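October 6, 2018

Spent most of today down the staking hole again. I told myself I'd only look at Plernura for as long as the coffee lasted, and then it was past lunch and I had so many tabs open that the little icons had disappeared.

So, where I am with it. I've had my coins sitting on Belano since February, doing nothing, and the whole point of this fall was supposed to be picking one of the two chains and sticking with it. Belano is the one I know. Fees are low, the wallet is ugly but it works, and when I send something it gets there before I've put the phone down. Plernura is the one everybody in the chat is excited about, and I can see why (the voting stuff is really clever!), but the test I did this morning took forever to confirm. I sent a tiny amount from one of my own wallets to the other and then just sat there refreshing like a crazy person. Oriana says it was a busy hour and I should try again late at night. Maybe. I don't want to have to set an alarm to move my own money.

Oriana called while I was in the middle of it, and we ended up going over the validator thing for ages. To run your own on Plernura you need to lock up 3,000 coins, and I don't have anything close to that, so I'd be handing mine over to a pool. She's in the Moschos pool and loves it. They take a cut, they pay out on time, she's never had a problem. I asked her who runs it and she went quiet and then said "some guys in a forum" and we both laughed, but I've been thinking about it ever since. I mean, it's written into the contract that they can't walk off with the coins. I read that part three times. I still couldn't tell you that I understood it all the way through – I followed the withdrawal part and then got lost where it starts talking about penalties.

That's what bugs me, the penalties. If the pool's machine goes down for long enough, everybody in the pool loses a slice, including me, who was just asleep or at work or whatever. On Belano there's nothing like that. You earn less, but you can't go backwards, at least not that way. The price can go backwards all by itself, thank you very much, as it has been doing all year. I looked at what I paid in February and closed that tab pretty fast.

Also tried the Drandard wallet, the one that's supposed to handle both chains in one place. Setup was nice, very clean, big friendly buttons. Wrote down the recovery words, checked them, checked them again. Then it showed my Belano balance as zero and my stomach dropped right through the floor. They were fine, it just needed to sync, and a tiny gray line at the bottom did say so, but come on, put that in big letters! I wrote them a message about it. I was polite. The first draft was less polite.

What else. Read a long post comparing how the two of them pick who makes the next block, and I'm going to be slow about this, but I think I finally get it. Belano takes turns in a fixed order, and Plernura draws names out of a hat every round, and the more you've locked up the more slips you've got in the hat. The hat seems fairer to me until I think about who has the most slips. I put that to Oriana and she said the same people would be at the front of the line on Belano too. She's got a point. I hate when she does that.

Decision for now: leave the bulk on Belano, put a little into Moschos through Oriana's link, and see what comes back after two payouts. If it goes badly I've lost the price of a dinner. I haven't pressed the button yet, I want to read the penalties part in the morning with a clear head and a pencil.

Went to bed later than I meant to. Need to buy batteries, call Mom back, and move the paper with the recovery words out of the kitchen drawer, where it's sharing space with the takeout menus.

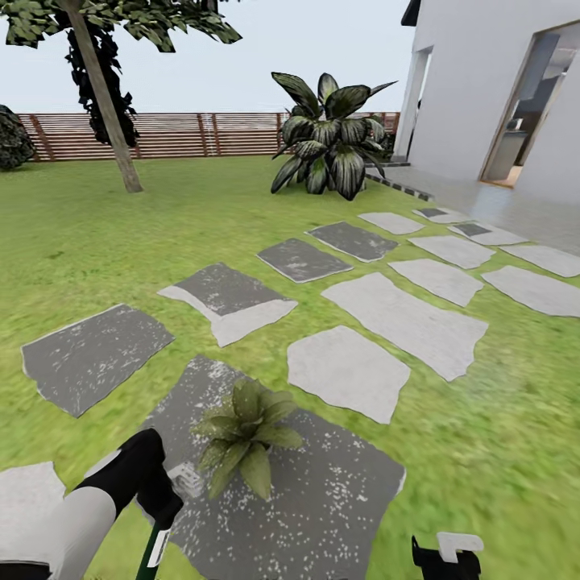 Stepping stones and a little green plant on the lawn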